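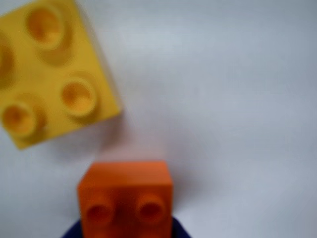 Keltwood Public Library – Children's and Family Services

Why We Changed the Way We Run Story Time

Our department has offered a morning story time for as long as the Keltwood branch has been open. For most of those years the format stayed the same. Families arrived at 10:15, a staff member read three picture books in a row, and everyone sang a closing song. Attendance was steady, and we had little cause to look closely at the program.

Last spring we began to look at it more closely. Parents of younger children were leaving partway through, often with an apology at the door. Several told us that their child could not sit for the full session. The session lasted 30 minutes, and the books had been chosen with four- and five-year-olds in mind. A child of two was being asked to do something that few children of two can do.

In April we divided the program. The first group is for children under three and runs for 15 minutes. It uses one short book, read twice, with rhymes before and after. The second group keeps the longer format. Each group is limited to 12 children, and free tickets are given out at the desk on the morning of the session.

Reading the same book twice was the part of the plan that drew the most questions from our own staff. On the first reading, young children tend to watch the reader. On the second, many begin to point, repeat a word, or turn to a parent before a page they remember. We now choose books with a strong refrain and few words on each page, and we keep a title for two sessions before moving on.

We have also stopped asking for silence. Children may stand, walk to the back of the room, or return to a parent's lap. Readers have been asked to continue at a normal pace and to leave comments about behavior to the families themselves. This took some practice – the habit of pausing until the room is quiet is a hard one to give up.

Open play follows both sessions until noon. Parents have told us that this is when they meet one another, and we have left it without a program on purpose.

The Olteanu Room will continue to host both groups through the summer. Our Brustness branch will offer the shorter session beginning in June, and the Govura Street reading room will follow once its new carpet has been laid. A list of the 8 books used so far is kept at the children's desk, with copies of each set aside for borrowing.

Filed under: Early Reading, Programs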